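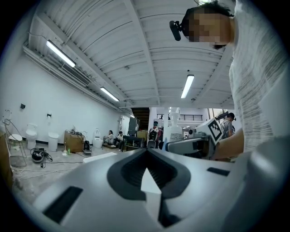 Tube lights on the corrugated ceiling

Joist sizing, loft conversion over garage
14 replies · 309 views

hedham_dave
Existing ceiling joists are 2x6 at 16 on center, span 12 ft 4 in. Plan is a bedroom. Contractor wants to sister with 2x6 and call it good. Opinions?

Osik65
No. Doubled 2x6 at that span might pass on strength with a 30 psf live load but deflection will be poor. Drop new 2x10s between the old ones, bearing on the wall plates, and leave the ceiling alone.

M. Kennedy
Disagree that it's automatic. Species and grade matter. What's stamped on the lumber?

hedham_dave
No stamp I can find. House is from the sixties.

Osik65
Then assume No. 2 at best. 2x10s also cost you headroom, so measure to the ridge first.

M. Kennedy
Or LVL at 7-1/4. Less depth lost, higher price. I was quoted 3652 for a similar floor, material only, in April.

Hashini S.
Check the garage header before either option. Mine was sized for roof load only and the engineer made us replace it. Permit office wanted the calcs stamped too.

hedham_dave
Header is two 2x12s over a 16 ft door. Will get the engineer out.

Share · 3 likes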